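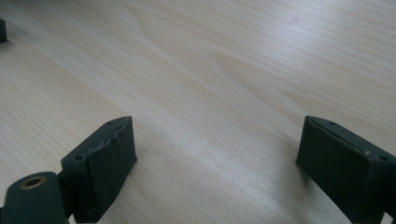

Table top, light wood finish, grain running on the diagonal.

Facilities > Plirner House > Room checks > Work table

Checked by: Jonalyn Macapagal
Room: Gwynne room, table 4
Time: 30 minutes, before the morning session

1. Surface smooth to the hand, no splinters – OK. Went over the whole top with a bare palm.
2. Stains, rings or burns – OK. One tiny speck towards one side. Left it alone.
3. Finish – OK. Smooth, not shiny. The light makes a pale band across the middle, so look from both ends before writing down a faded patch.
4. Edges and corners – COMMENT. Edging strip lifting slightly at the window end. Press down and glue.
5. Legs and fixings – OK. Two bolts tightened.
6. Wobble – COMMENT. Slight rock on the door side. Foot needs adjusting.
7. Height label under the top – missing. Please order, part 325 in the Hilance list.

Genalyn Espiritu to do items 4 and 6 before the table is used for cutting work. Light use is fine until then.

Next check: January

Comments (4) | Share
Plirner House Facilities, ext. 135 | Back to top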